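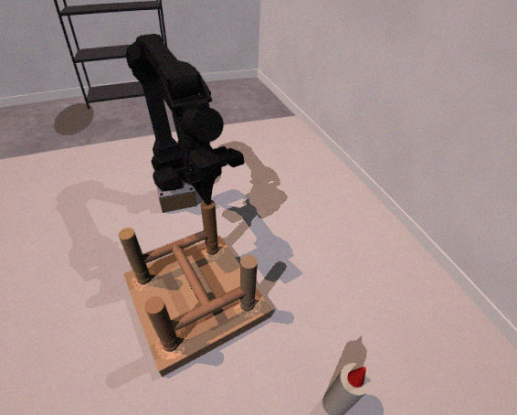 Upside down, with the wooden legs uppermost.

Home stores for when the harbour closes

April
By Orvokki Kauppinen

When the navy shut the approaches to Trulturbridge last winter, the ferries stopped and the shops were short of fresh goods by the second evening. The closure lasted five days. Most households managed, but plenty of us found out that a cupboard full of dry pasta is little use without water to boil it in. These tips come from what people on the north side did then and have done since.

Water first. Fill clean containers with tight lids and write the month on each one. Keep them off the floor and away from paint and petrol. Change the water when you change the clocks. If a closure is announced and the mains are still running, fill the biggest pans you own before doing anything else, and put lids on.

Food should be what you already eat. Buy one extra tin each time you shop and put it at the back of the shelf. Crispbread, oats, tinned fish, peanut butter and dried fruit all keep well and can be eaten cold. Don't forget the tin opener. An electric one won't help you in a power cut, so hang a hand-operated one on a nail inside the cupboard door.

Freezers hold their cold better when full. Push bottles of water into the gaps, leaving room at the top for the ice to swell. In a power cut, throw a couple of blankets over the lid and leave it shut. Eat from the fridge first.

Never bring a barbecue or camping stove indoors, not even with a window open.
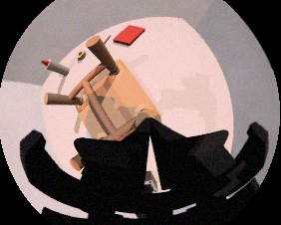

Reijo Laitinen writes that the radio matters more than the food. He sat through the first evening of the closure with a flat telephone and a set whose batteries had leaked, and only heard about the convoy from his neighbour at 11 the next morning. His advice is to store the batteries beside the radio, never in it, and to tape a card with the local frequencies to the back.

I would add a torch for each person, kept in the same place all year. Candles are a poor second. If you must use them, stand them in a deep dish with sand in the bottom and don't leave the room.

Blackout is easier than it sounds. Thick curtains do most of the work, and the light that gets out is nearly always at the sides. Sew a strip of hook-and-loop tape down each edge and press it to the frame. For small windows, cut stiff card a little larger than the glass and wedge it in with folded cloth. Try it on a Sunday evening and walk round the outside of the house to look for gaps.

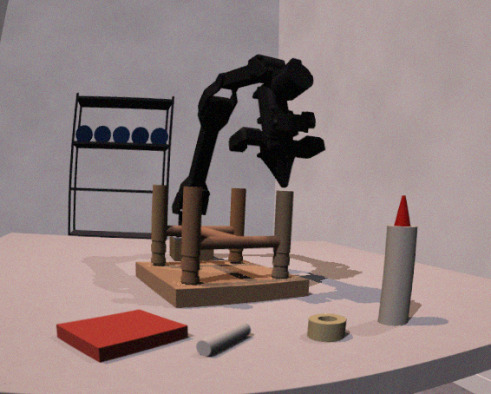 Mark each piece of card on the back with the name of the room and an arrow for the top, or you will be fitting them all again in the dark. They store flat under a bed.

Keep some cash in small notes. The card machine at Hirvonen was down from the first afternoon and the bakery took coins only. Copies of passports, prescriptions and insurance papers go in a plastic wallet with the cash, somewhere everyone in the house can find it.

Check medicines too. Ask at the pharmacy how much you may hold at one time and reorder before you get down to the last strip.

Contact: Home Stores, Dirkach Road, Trulturbridge | Copyright Dutine | Back to top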